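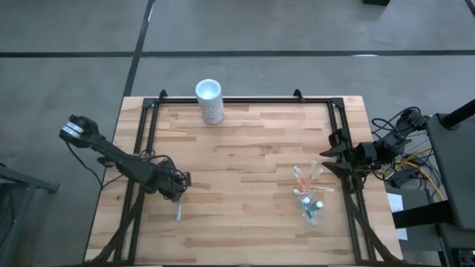
About Flullora

Flullora helps people who have lost money to online investment scams, and especially to the crypto kind. We trace where the coins went, put the whole trail into a report that a police officer or a solicitor can follow, and stay on the phone while you work out what to do with it.

We started in April, four years ago, in Jozefína Oravec's spare room. Jozefína had spent most of her working life in a bank's fraud department and was fed up with telling callers that crypto was outside her remit. She rang Shengli Hou, an old colleague who had taught himself to read blockchain records in the evenings (he still does it for fun, on holiday, to his family's despair), and the two of them took on their first case that same week. It was a retired couple who had put their savings into a trading club with a very smart website and no trading behind it at all. Shengli drew the path of their money on the back of a roll of wallpaper. We still have it!

Today we're a bigger bunch and we've moved out of the spare room. Hongmei Ding runs the tracing desk and built Groko, the software we use to follow payments from one wallet to the next. Zhuoran Yu writes the reports and is fierce about plain words, so if you find "obfuscation" in one of ours, please write in and tell her. Cleiton Toledo looks after everyone who contacts us for the first time. He speaks Portuguese and Spanish as well as English, and he'll happily go through things twice.

So far we've finished 142 reports for people in 26 countries. Some of those clients have had money back through the courts or from an exchange that froze an account in time. Many haven't, and we say so on the first call. We don't take a share of anything recovered. You pay a fixed fee for the report, agreed before we begin, and the first conversation is free.

Please be wary of anyone who rings out of the blue and offers to get your coins back, even if they use our name. We never make the first call, and we will never ask for your wallet password or recovery phrase.

We also love giving talks! Our evening session, Hao, goes to libraries, sixth forms and works canteens, and lasts nearly 2 hours with questions. We bring real scam messages with the names taken out, and people get very good at spotting the warning signs. If you'd like one near you, ask for Cleiton.

Page last updated August 31, 2023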